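Restricted view seats at the Draltov – worth it for a musical?

Looking at the touring musical at the Draltov in October. The only pair left under 40 pounds are marked restricted view, upper circle, side block. Has anyone sat there? I don't mind missing a bit of set but I'd like to see the dancing.
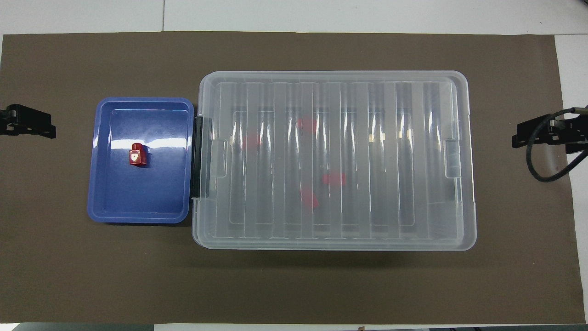 Blue tray on a brown mat

Posted by Molero
I've had those seats twice. You lose the near corner of the stage and anything high up at the back. The sound is fine. Legroom is poor, so take the aisle seat if it's one of the pair. Most of the dancing is centre stage and you'll see it if you lean forward a little – the people behind may not thank you.

Posted by Tornex
dont bother, wait for returns

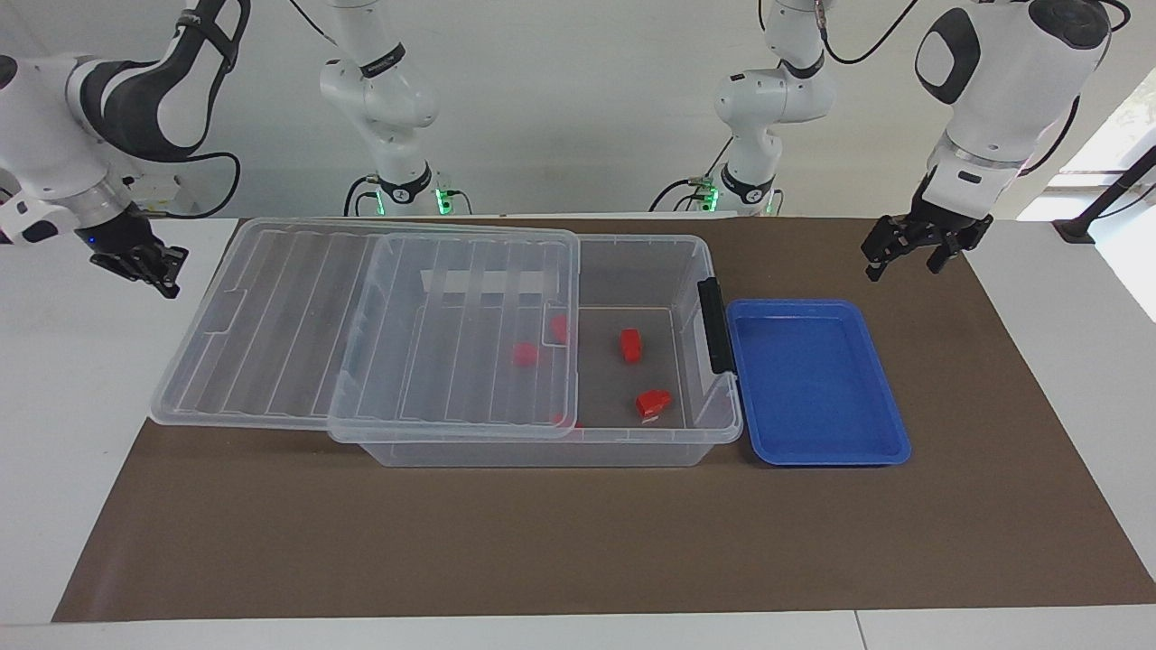

Draltov, May 6, 2024

Posted by Kragh
Returns do come up, but I wouldn't count on them for a Saturday-type crowd. The house holds 3,259 and the big tours still fill it. Ring the box office after 10 in the morning and ask which side the restricted seats are on. The left is better, as the right has a lighting bar across it. They also let me swap to the stalls once for a small fee.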